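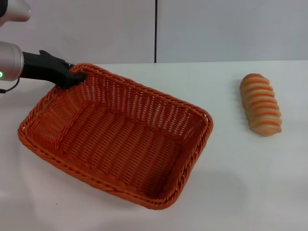
Robot Cell Operator and Customer Trainer (part-time)
Flident Automation, Clatcombe site
Posted Aug 14, 2023

Flident sells and rents a tabletop robot cell called the Allmont. It comes as one arm, one gripper, a controller and our software, and customers use it for light handling jobs: moving bread, fruit and small packaged goods, and picking up the baskets and trays they travel in. Most of our customers are bakeries, farm shops and meal kit packers. Few of them have worked with a robot before.

We need one more operator at Clatcombe. The job is 24 hours a week, spread over four days, with a start time of 7:30 or 9:00 by agreement.

What you will do

Customers send us the items they want handled. You set them out on the bench, guide the arm through each task by hand, save the motion, and run it again until it repeats well enough to hand over. Woven and flexible containers take the most time at present, as the grip point on the rim has to be chosen for each model. You will write up every setup on a one-page sheet that goes out with the cell.

About a third of the job is training. You will show customers how to start the cell, teach a new pick, change the gripper fingers and clear a fault. Most sessions are held at our bench. A few each month are at the customer's site, and we pay mileage.

You will also answer support email two mornings a week and help pack rental units for shipping.

What we ask for

Steady hands and patience with repeated work. Clear written English. A driver's license. You should be comfortable standing for most of a shift and able to lift 40 pounds with a second person.

Experience in a kitchen, warehouse, lab or machine shop is useful. Programming is not required. The software is menu based, and we teach it during the first 6 weeks, when you will work next to our lead operator, Sebastián Cabral.

If you have used an arm from another maker, tell us which one and for how long.

Pay and terms

$1,145 every two weeks before tax, paid by direct deposit. Paid vacation accrues from the first day. Health coverage is offered after the training period. The contract is for one year and can be renewed.

The position reports to the product manager for the Allmont line. You may be asked to work at our Tóth Street stockroom during the yearly inventory in July.

How to apply

Send a resume and a short letter, one page at most, to the hiring desk at Clatcombe. Put reference 204 in the subject line. In the letter, describe one task you taught another person to do and how you went about it. We do not need a photo or references at this stage.

Applicants we want to meet will be invited to a two-hour bench visit, paid at the hourly rate. You will teach the arm one simple pick and then explain the steps to one of us as if we were a customer. Closed-toe shoes are required in the workshop.

Applications are read as they come in, and the listing will be taken down when the position is filled.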